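Notes on View Dropout in a Small Pick-and-Place Study

Posted in June, Clanotby project pages

The purpose of this post is to set down the results of the view dropout study that Rebecca Lombardi and I completed this spring, together with a few points that did not fit in the internal report. Readers who have followed these pages will know that our interest is in small arms and small amounts of data. The question this time was narrow. If a policy is trained on two camera views and one of the two becomes unhelpful during a run, how much of the skill remains?

The background is as follows. Our earlier policy, which we call Sanna, takes in a wide view of the table and a close view from the wrist, joins the two, and predicts a short sequence of joint positions. It performed well in the conditions in which it was trained. It performed badly when either view was degraded, and the pattern of failure was uneven. Loss of the wide view stopped the arm from reaching the right part of the table, as anyone would expect. Loss of the close view did more damage than we had predicted, including in parts of the motion where the wide view should have been sufficient.

The task was kept deliberately plain. The arm must pick up a small cube and release it inside a small open box. The start position of the cube changes from one demonstration to the next, and so does the angle of the box.
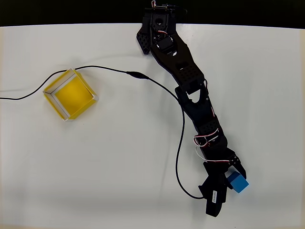
We recorded 201 demonstrations by teleoperation. Of these, 20 were held back for checking the training loss and were never shown to the policy. I collected most of the set myself and Rebecca collected the remainder, which matters a little, for our habits differ. I tend to descend straight onto the cube. She approaches at a slant and corrects late. In the first month we considered keeping the two sets apart, but the combined set gave smoother motion near the table and we left it so.

The change in method is small. During training, one of the two views is replaced by a learned blank token with a fixed probability, chosen separately for each sample. The two views are never dropped together. At run time a light scoring network, trained alongside the policy, estimates how useful each view is at that moment, and a view that scores below a threshold is replaced by the same blank token. The policy has therefore met the blank many times before it has to depend on it. We refer to the whole arrangement as Bramham in our notes, and I will use that name below.

Nothing in this is new as an idea. Dropping inputs during training is an old and well-understood practice. What we wished to know was whether the scoring step adds anything on top of the dropout, given a data set this small and a network that must run on a modest desktop machine.

Evaluation consisted of 56 trials for each policy, with matched cube and box positions. In half of the trials both views were left alone. In the other half, one view was degraded partway through the motion, either by raising the exposure or by blurring. A trial counted as a success only if the cube came to rest inside the box. A cube resting on the rim was a failure, and so was a cube that reached the box after being dropped and knocked in.

The main finding is that dropout alone accounts for most of the improvement. With both views intact, the three policies (Sanna, Sanna with dropout, and Bramham) could not be separated with any confidence. With the wide view degraded, dropout helped clearly and the scoring step added a small further gain. With the close view degraded, the order was the same, but the gain from scoring was larger, and it was concentrated in the last part of the descent.

I want to dwell on that last point. The close view is at its most informative for a short period before the grasp and again before the release. Outside those periods it often holds very little that bears on the task: the fingers, and a stretch of pale surface behind them with hardly any contrast. A policy that has learned to lean on that view all the time will read meaning into small changes of tone.

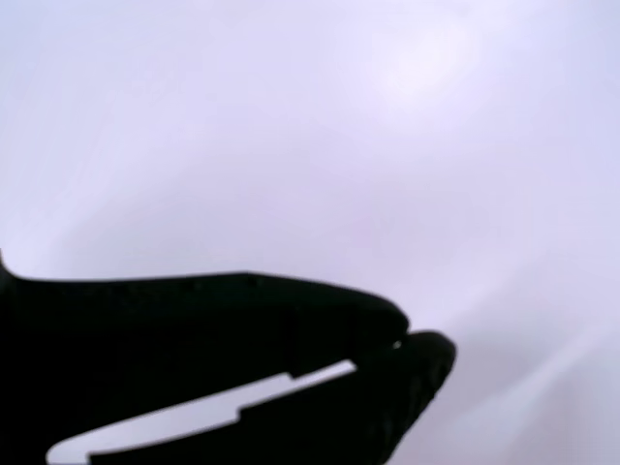
Photo: Sirkka Sjöberg / Clanotby

We examined this by logging the score for the close view across complete runs. In Bramham the score is low during the long reach over the table, rises as the cube comes near, and falls again during the carry. It was not told to do this. The only signal it received was the action error on the training set. In seven of the trials the score also rose during the carry for no reason we could identify, and five of those seven were failures. We do not yet have an explanation that satisfies both of us. Rebecca suspects the brightness of the tabletop. I suspect the scoring network is simply too small – it has two layers and was sized for speed – and a larger version is now in training.

Several limits should be stated plainly. All trials were run on one arm, with one table and one type of object. The degradations were applied in software and are cleaner than anything that happens in a working room. The threshold for the scoring step was set by hand on the held-back demonstrations and then left fixed, and we have not measured how sensitive the results are to that choice. The difference between dropout alone and Bramham is also small enough that I would not advise anyone to add the scoring step on the strength of this study if their present system is giving good service. Adding dropout is a different matter. It costs a few lines of code and did no harm in any condition we tested.

Two practical remarks for those who may wish to repeat the work. First, the drop probability should be the same for both views at the outset. We tried a higher rate for the close view, on the grounds that it was the more troublesome one, and the grasp became hesitant. Second, the blank token should be learned. An image of zeros was treated by the network as a very dark room, with poor results.

The training scripts will be placed in the Fitach repository once the comments have been put in order. The demonstrations will follow separately, as the files are large and the naming of the early ones is not consistent. Corrections to this post may be sent to the usual address.

Sirkka Sjöberg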